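How to Paint a Ceiling in a Dark Color Without Roller Marks

by Mohcine Belkadi

When I told my family that I will paint the ceiling of our living room dark gray, they asked me if I was feeling well. Everybody has learned that a ceiling must be white. I have now painted two dark ceilings, the first one badly and the second one well, and I want to share the method of the second one.

The main difficulty is that a dark color shows everything. With white paint, if you pass the roller twice in the same place, it will hardly be seen. With dark gray, every overlap becomes a shiny stripe as soon as the light comes from the side. For this reason you should buy a dead flat paint, the flattest one the shop has. I used Flolulex ceiling paint, which I bought at Mugo in Stidville, but any good flat paint will do the job.

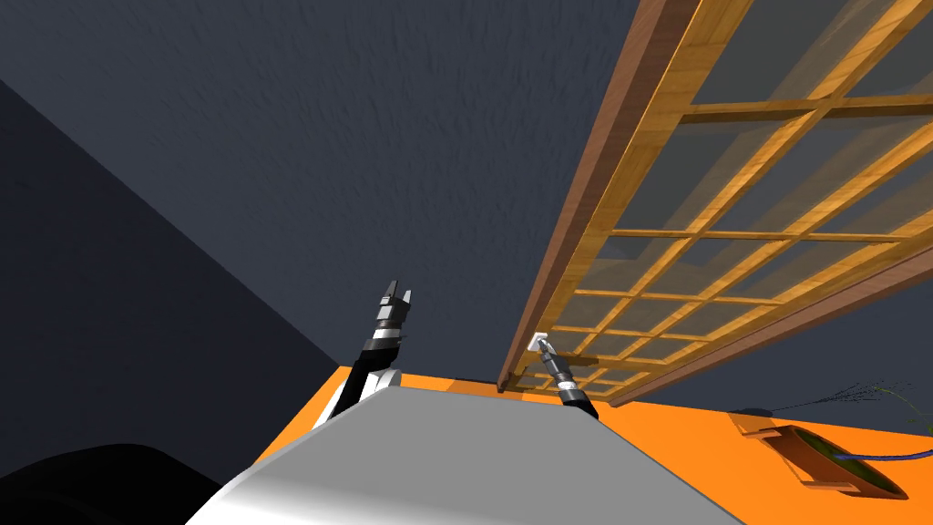 Dark slate gray overhead, bright orange on the floor.

Before you open the can, decide where the color will stop. It can stop at the corner, or it can go down the wall a little. My advice for beginners is to stop exactly at the corner and to use good tape. Press the edge of the tape with a plastic card, then paint a thin line of the old wall color over this edge and let it dry. It closes the small gaps, and the dark paint cannot go under.

You will need:
Flat ceiling paint, enough for two coats
Tinted primer, in a middle gray
A roller with a medium nap and a long pole
An angled brush for the corners
Filler, fine sandpaper and a damp cloth
A strong lamp

Put the lamp on the floor near the wall and turn it so that the light goes along the ceiling. All the bumps and small holes will appear. Fill them, wait, sand them, and wipe the dust. I was lazy with this step the first time — I could see a crack from the sofa for a whole winter.

Then put on the primer. Please ask the shop to tint it. If you paint dark gray directly over white, you may need 4 coats, and each one is another chance to make a mistake.
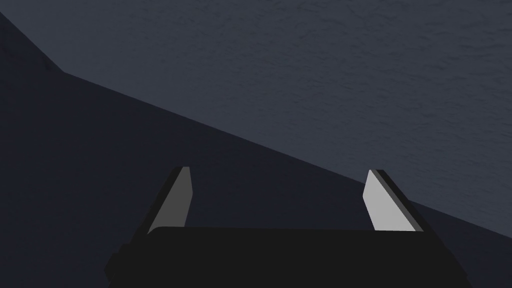
Voninthorpe, November

I am writing this part from the apartment of my brother, where I did the second ceiling. The room is 430 square feet and it took me one long day for the two coats. It was too much for one person. If your room is large, ask somebody to do the corners with the brush while you follow with the roller. The line made by the brush must still be wet when the roller arrives. After 10 minutes in a heated room it is often too late, so turn off the heating and close the windows before you begin.

Start from the wall with the window and work in narrow bands across the room. Load the roller well, but it should not drip. Each band must touch the wet edge of the last one. Do not stop in the middle of the ceiling, even if the telephone rings. When you see a spot you have missed and the paint around it already looks dull, leave it for the second coat. I know it is difficult to leave it. 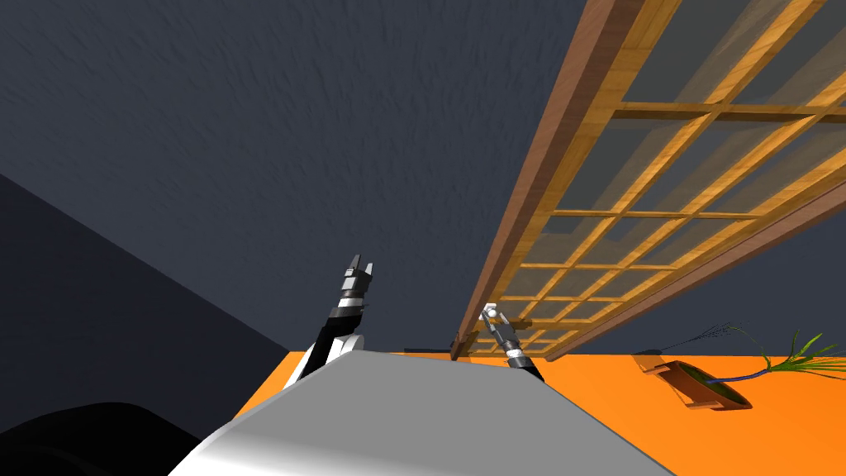 For the second coat, roll in the other direction and keep the lamp on. My neighbor Iestyn Edwards, who has painted houses since 2000, taught me to hold the pole low with one hand and high with the other, and to walk with the roller instead of reaching far with the arms. When the ceiling is finished, think again about what will stand under it. Light gray becomes very visible in front of a dark background, as with the rounded body in the picture and the pale joint of its left arm, while the black parts of that arm are much quieter. It is the same with lamps and fans. A white fan will be the first thing your guests look at, and a black one will be more discreet.

Take off the tape while the last coat is still a bit soft, and pull it slowly, back toward yourself. If it lifts the paint, cut along the edge with a sharp knife and continue.

Wait until the next day before you judge the color. Wet paint can look lighter or darker than dry paint, and on the first evening you will probably see marks which are not there in the morning. If one stripe really stays, do not touch it up with a small brush. Paint the full band again, from wall to wall, and keep what remains in the can, well closed, with the name of the color written on the lid.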